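Table Service and Room Setting, Unit 6
Handout for the afternoon group, Prinden Hospitality Course
Thursday, August 12, 2021

Plate and bottle: where each one goes

Please read this before the practice. We have 45 minutes at the tables, and I do not want to use them for explaining again what is written on this page.

In Unit 5 we set a full place with knife, fork, glass and napkin. Today we go back to a smaller setting, the one we call the meeting place. It has one plate and one bottle of water for each guest. Many students think it is too easy. But in the December test, this was the part where most points were lost.

Words for this unit

Rim: the raised edge of the plate.
Well: the flat middle part of the plate, inside the rim.
Seam: the line where two tables meet.
Far edge, near edge: the long sides of the table. The near edge is always the guest's side.
To stand, to lie: a bottle stands on its base, or it lies on its side. In the test, write the right verb.

The tables

For 15 guests we push the tables together. Look for the seam first. No plate may stand over a seam, and no bottle either, as the two tops are seldom at exactly the same height. If the tables have no cloth, wipe them in long strokes from left to right — a matte white top shows every mark when you look at it from the side.

The plate

Hold the plate by the rim and keep your thumb out of the well. Put it down flat, and do not push it across the table afterward. The distance from the near edge is two fingers. The Lobo plates are a little deeper than the ones we used in spring, but the distance stays the same.

The bottle

In the Flallham manner, which we follow, the bottle stands to the upper right of the plate and touches nothing. The label looks to the guest. The cap stays closed. A bottle that touches the rim can tip over when the guest moves the plate, and a bottle that lies down will roll. Study the positions and say for each one what must be corrected. 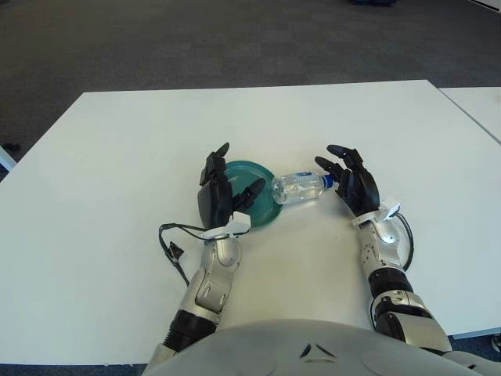
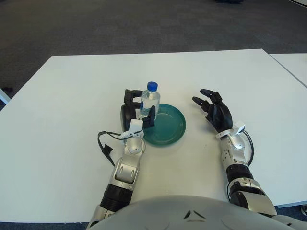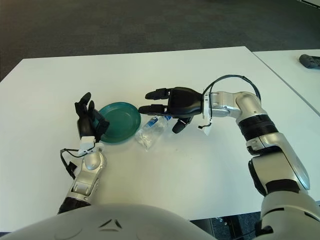
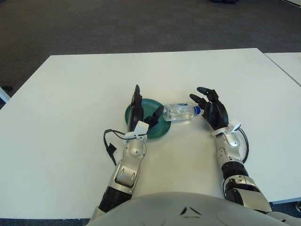
Fig. 6.1–6.4. Green plate on a white table without cloth. Bottle standing at the rim (6.2); bottle lying to the right of the plate (6.3 and 6.4).

Notes to the figures

6.2: The base appears to be partly on the rim, so this counts as two errors, the place and the contact. The side is also wrong, it is the upper left.
6.3 and 6.4: The bottle must be stood up before anything else is moved. Compare the direction of the neck in the two figures. In 6.4 the base touches the plate.

Practice in pairs

One student sets, the other checks from the guest's side. Then change. Set four places, clear them, and set them again starting from the other end of the table. When you clear, the bottles go first and the plates after. Carry no more than two bottles in one hand.

For next time

Read the Pleretholm sheet on glasses, first page only. Write a short text (over 40 words) on this question: where do you put the bottle when the guest is left-handed? There are different opinions — please give yours and a reason. Bring the checking card too, it will be signed at the door.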